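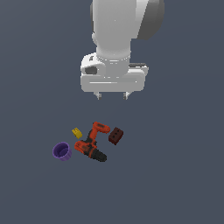
The simulated arm over the practice pile: drill, cup, brick and a little yellow block.

3 min read

Tuesday, by the Harnport Tinkerers' page

I went along to the Hesotell open day in March, and the bit I liked best was the simulator desk, where you get to plan a grab yourself! If you fancy a go next time, this is how I did it.

1. Start with the arm well up and the fingers open. You want a good gap before you move anything.

2. Pick your target. I went for the cup (purple, lying on its side), but it's very close to the drill, so check both fingers have room to get down.

3. Turn the wrist before you lower it. I did it the other way round and clipped the drill – oops.

4. Come down slowly. I set the speed to 100 and that was plenty.

5. Close, wait a moment, then lift straight up.

If it all goes wrong, press reset and the pile comes back. I had three goes at the cup, then tried the brick, which I found much easier – nice flat sides. Leave the drill till last, it's an awkward shape and I never did get it to my liking.

We use cookies to remember your settings. Accept | Manage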